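Learning to love a cold room

29 April is my mum's birthday, so I ought to be writing her card, but the radiator man has just left and I want to get this down while I'm still cross.

We moved into the flat in October, and if you've been reading for a while you'll remember how pleased with myself I was about the back room. North facing, high ceiling, bit of a damp smell, but all mine! A room for sewing and for sulking in. What I hadn't taken in is that it's the only room with no working heating. There's a radiator, a big old thing behind the door, and it has never once been warm. I bled it and turned every knob on it, then I swore at it and put on another jumper.

So I spent the whole winter in there in two pairs of socks, with a hot water bottle up my cardigan. You do get used to it, sort of. I finished the blue coat (the one with the awful lining), and I got halfway round a quilt before my fingers gave up in January. My sister came to stay, lasted one night in there on the airbed and moved to the sofa with her coat on.

Then last month I finally rang round for quotes. The first firm wanted 2,041 pounds, which was for ripping out the pipe under the hall and starting again. I laughed, which I don't think they liked. The second said 921 and couldn't come until the summer. The third was Henryk Gajewski, who did my neighbour's boiler, and he said 683 all in if I moved the furniture myself. Sold.

Moving the furniture took me two evenings. I had no idea how much stuff I'd crammed in there. The sewing table had to come apart, and of course I've lost one of the bolts, so it now lives in the hall on its side and gets me in the shin every time I go for a glass of water. The fabric is all in the bath. I'm washing at the sink like a Victorian.

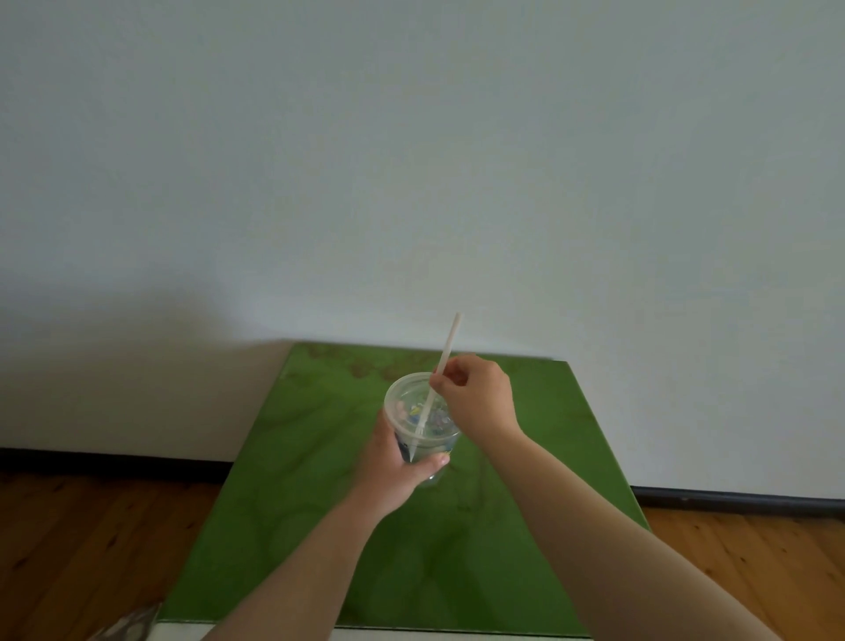 Bare wall, wood floor and a big square of green.

Anyway, Henryk came this morning, took one look behind the door and said the valve had been painted shut. Painted! Somebody had gone over it so many times that it was more paint than valve. He was very kind about it and didn't ask why I hadn't spotted this in six months of swearing. He has to order the new one, though, and the pipe it sits on is an odd size, so he'll be back when it turns up, and until then the water's off to that side of the flat and my fabric stays in the bath.

That's why I'm cross. But I've also been stood in that room with a cup of tea, and I do like it with so little in it. It echoes. I keep thinking I might not put the second bookcase back, or the chair that I only ever use for piling ironing on. Mum says I say this every time I move house and then I fill it all up again by the weekend, and she's right, but I might sell the chair before she can prove it.

If anyone has a good way of getting old gloss off a radiator without taking it off the wall, please tell me in the comments. I've been told to use a heat gun, and I've also been told never to go near one, both times by my uncle.

Right, birthday card.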